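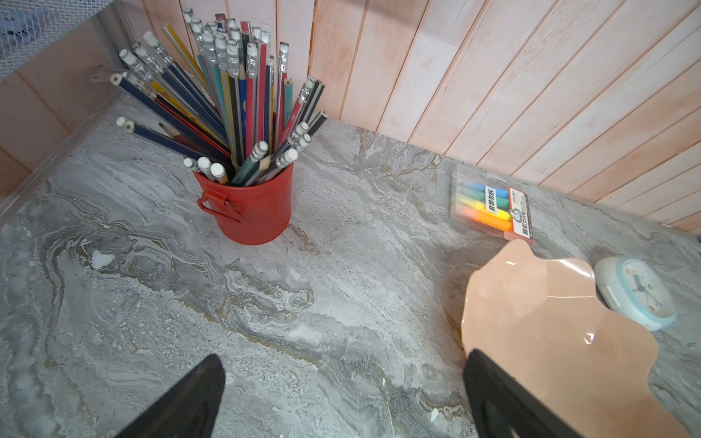
Pencils and highlighters at the corner of the writing table.

The annual review of the writing table has been completed, and the results are recorded on this page for the benefit of regular readers and of those members of the household who were absent when decisions were made.

The table was moved to its present corner in November, against the pink planked wall. Its gray marble pattern has been retained. A proposal to cover the surface with a felt mat was considered and declined, as a mat collects eraser crumbs and has to be shaken out of a window. The surface is wiped with a damp cloth at the end of each week.

The red metal bucket remains the sole authorized container for pencils. It was purchased in Lindport for a windowsill plant that did not thrive. Readers will observe that the bucket is very full. Under the previous arrangement, pencils were distributed among a drawer, two coat pockets and a glass in the kitchen, and it was seldom possible to find one when the telephone rang. Consolidation has resolved this difficulty, although removing a single pencil now requires some patience, and those at the outer edge have a tendency to lean.

Mimoza Jurić wrote after last year's post to recommend sorting by color. Her suggestion was given a fair trial of 2 weeks. The navy blue pencils were banded together, as were the red and the yellow, but the striped ones belonged to no group and the bands soon perished. Sorting has been discontinued. Pencils are stored with the eraser end up wherever possible – the points last longer and so do the fingertips.

Highlighters are governed by a separate rule. A package stays in its clear plastic until the previous set has been used up. The current package, labeled in Chinese, includes blue, green, yellow and orange, and will be kept to the right of the bucket until needed. Yellow is reserved for household accounts. Orange is for anything with a deadline. Blue and green have no assigned purpose at present, and proposals are welcome in the comments.

Correspondence on the matter of sharpeners continues. Kastriot Atanasov favors the hand-cranked Tramo, which must be screwed to a table edge and is therefore unsuitable for this one. A pocket sharpener will continue in service.

The next post will address envelopes.

Posted Apr 25, 2022
Filed under: Desk and Paper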